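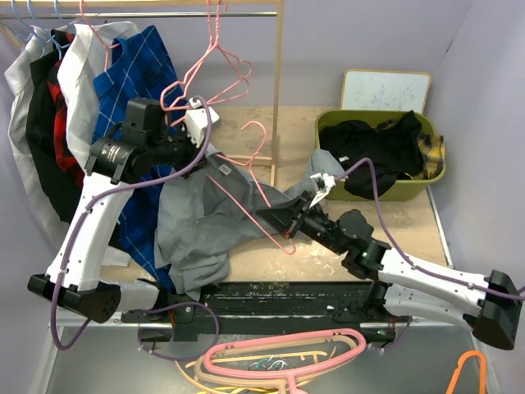 The wire hanger has no natural predators. It arrives with the dry cleaning, one at a time and apparently harmless, and four years later it holds most of the closet and is making a play for the hall.

I moved into my apartment in Limside with 2 suitcases and, as far as I remember, no hangers at all. By last May I had enough to fence a small yard. They hooked onto each other in the dark. Pull one out and you got a shirt you hadn't asked for, plus three empties that hit the floor with a noise the downstairs neighbors must have come to know well.

The closet industry is aware of the problem and would like $900 for it. That was the quote from Kasten, which makes lovely drawers and sent me a brochure in which someone owned six sweaters, all oatmeal. Drosix, at the cheaper end, offered a rod and two shelves for $200 and suggested I "edit" my wardrobe first. I have been edited for a living and did not care to have it done to my pants.

So I stayed home and looked hard at the shirts, where the trouble starts. A T-shirt can be folded by anyone with a flat surface and low standards. A shirt with a collar wants to be hung, and it wants to be hung properly, both shoulders on, the collar sitting where a neck would go. Most of us stuff the hanger in from the top with the buttons done up, and stretch something.
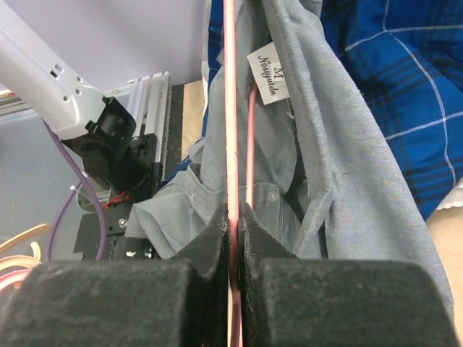 Go in from the bottom hem instead. Lay the shirt down, slide the hanger up inside until the hook finds the collar, then see to the shoulders one after the other. It takes longer. A thin wire hanger will still catch on a seam or flip over inside a sleeve, and a soft, lightweight shirt will bunch up around it like a tent in the wrong hands. Undo the top button and you have a fighting chance.

The dry cleaner on Unurton Street takes hangers back, I learned, and always has. I walked over with two grocery bags full of them and felt very light coming home. I had also picked up three clean shirts. They were on hangers.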